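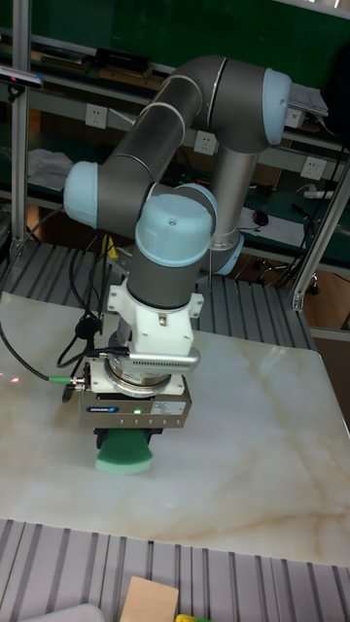
I paid $135 a night for a "wellness escape" in Narano last month, and I'm still trying to work out what I escaped from. The Sutico calls itself a boutique resort. It has 112 rooms. I'd like to know where boutique stops.

The package was $80 on top of that, and it came with breakfast, a welcome drink and something called a sunset ritual. The ritual was a man lighting a candle on the terrace at 5:15. The sun set behind the parking structure.

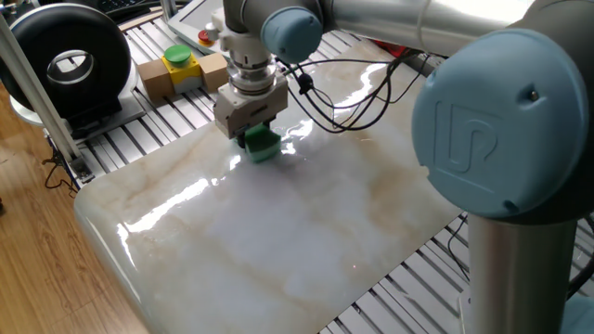
My friend Dexter Samonte, who talked me into going, says I went in wanting to be annoyed. Maybe. But he stayed there in January on a free upgrade, and people who get free upgrades will forgive a lot.

To be fair, the bed was very good and the front desk let me check out late without a fuss. The lobby smells nice too -- so nice that you can buy the smell in a bottle on your way out. 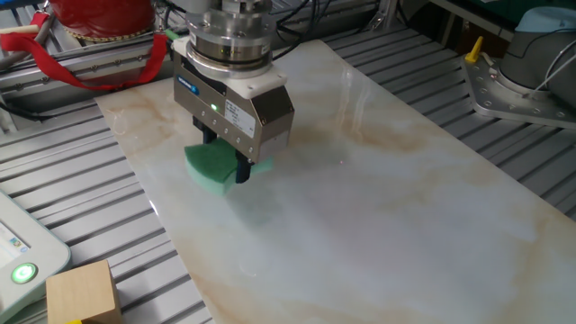 The resort fee

This one got me. Seven dollars a night for "enhanced connectivity," meaning the Wi-Fi, and it dropped every time I walked past the elevator. I asked if I could skip the fee and use my phone. No, it's mandatory. Then it's the price of the room, so put it in the price of the room.
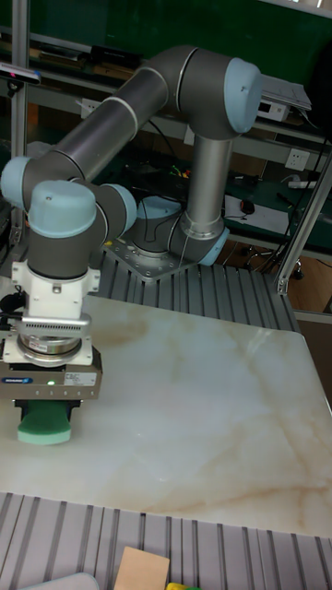 Would I go back?

Not for the package. If you have to be in Narano, book the plain room and eat in Dostville, where the Wan does a decent noodle soup until late. It's a short drive and parking is free, or it was when I went. I asked the hotel for a refund on the ritual -- still waiting.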